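4. What changed at the weighing bench

Our placement was at Wistix in Cluvdale, which weighs out powders and liquids for other firms who would prefer not to. Before the robot arms arrived, four people weighed by hand. There are still four people. Their job titles have become longer.

The old routine was to put a beaker on the scale, zero it, pour, write the number down and repeat until lunch. Over our study period the hand bench finished 1,869 portions and the robot bench 2,036, against a target of 2,000 that management had picked because it looked nice on a slide. The gain is real but it is smaller than the slide.

What the figures leave out is where the time went. Halvard Isaksson, who had weighed by hand longer than anyone, now spends his mornings restarting things. We logged 37 stops, most of them for a beaker standing slightly off its mark, and each one needed a person to walk over, move the glass a little and walk back. He described this as "being a waiter for a very fussy customer".

Solveig Kristiansen took the opposite view. Her wrists no longer ache and she has learned to edit the pouring routines herself, a task that was meant to go to the supplier, Nguyen-Tran, at an hourly rate. She was not paid extra for it when we left in June, and had raised the matter twice.

Both of them missed talking. Hand weighing left room for conversation, while minding the arms means listening out for the beep.
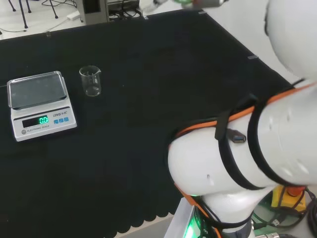 We would therefore suggest that Wistix counts the restarts as work and puts them on the rota, with a name beside them and a break afterwards.

Contact: Wotari Student Projects Office | © 2019 | Back to top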